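October update — shop-floor and home chores trial, Lonville gym site

To: Noreen Gallagher
From: Kirsty Forsyth

Quick one, full figures to follow. Belt rehang is the task we've put most hours into this month. Take a lifting belt, get the buckle over a hook on the wall rail, let go. Takes a person a few seconds.
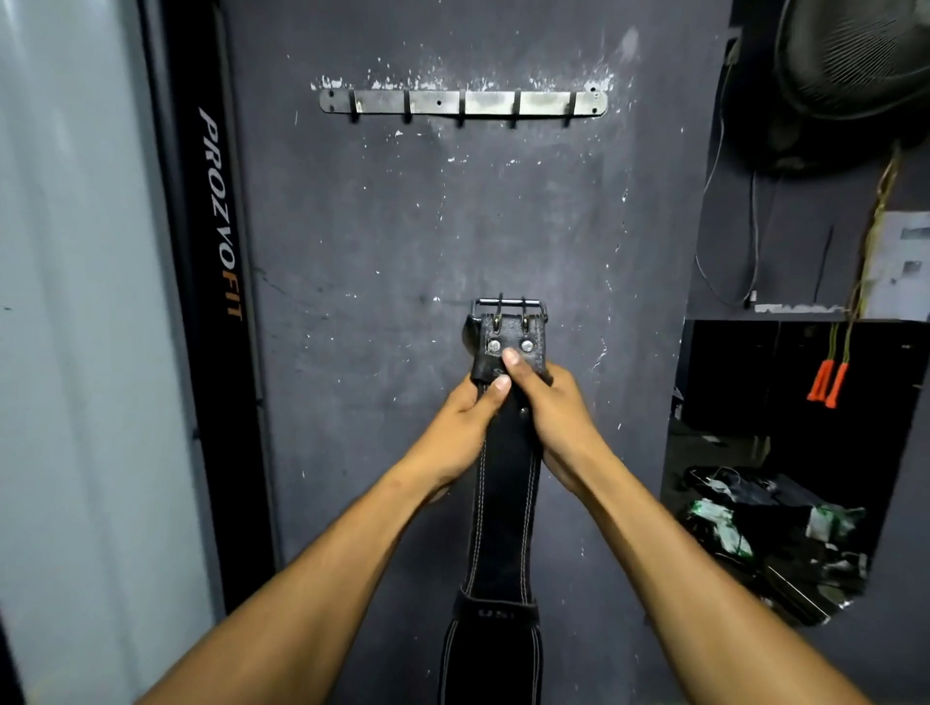 Machine is at 16 clean hangs out of 74 tries. Up on September but not good. Main trouble is leather — it bends when you don't want it to and won't when you do. Prong buckles worse than we budgeted for. Towels and mats going much better, Eamon has those numbers and will send seperately.

Human demos: 500 recorded, target met. Cormac wants another 30 with the rail full, as the policy gets lost once belts overlap. I agree, cheap to do.

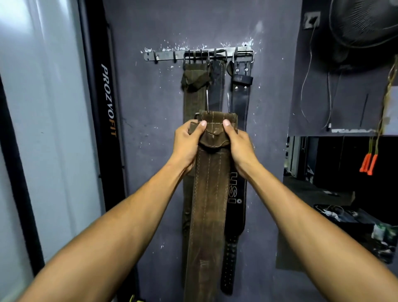 Belt task, human demonstration, several belts on the rail.

Could it tidy a gym overnight unsupervised? No. Could it do one rail with somebody close by? Maybe by spring, wouldnt promise it.

Spend on track. Need a yes from you on the second wrist unit before Brendberg close their order book — Eimear has the quote.

Kirsty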